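Wikard Sheet Metal Bins, Set of 2 - Review

Posted October 17, 2022

I bought a pair of these gray metal bins in August to replace the plastic tubs I had been using for small household stuff. I paid 179 for the set, shipping included, from Satari. That is a lot for two open bins, and I put off ordering them for a while.

They came well packed. One corner had a slight bend that I pushed back with my thumb. There is nothing to assemble and no lid. The sides slope outward, so it's easy to get a hand in and pick something off the bottom. A hairbrush can lie flat on the floor of the bin with room left over for smaller things.

The rims are smooth. I ran a rag along all of them and it didn't snag. My old Dmytriv bins had a sharp seam on one side, so this was the first thing I checked.

The finish is the weak point. The floor scuffs quickly, and the marks don't wipe off.

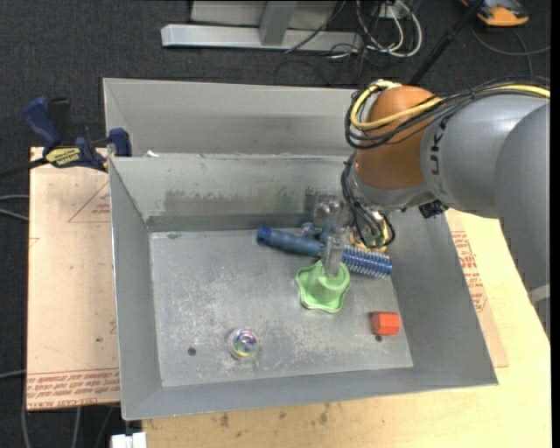
I keep mine one behind the other on a wood tabletop. I added felt pads underneath, which you have to buy separately. Without them the bins scrape when you slide them. They are also noisy - drop anything hard in and the whole room hears it. A thin liner would help, but Wikard doesn't sell one in this size.

Pros: sturdy, easy to reach into, smooth rims
Cons: price, noise, scuffs

Rating: 7 out of 10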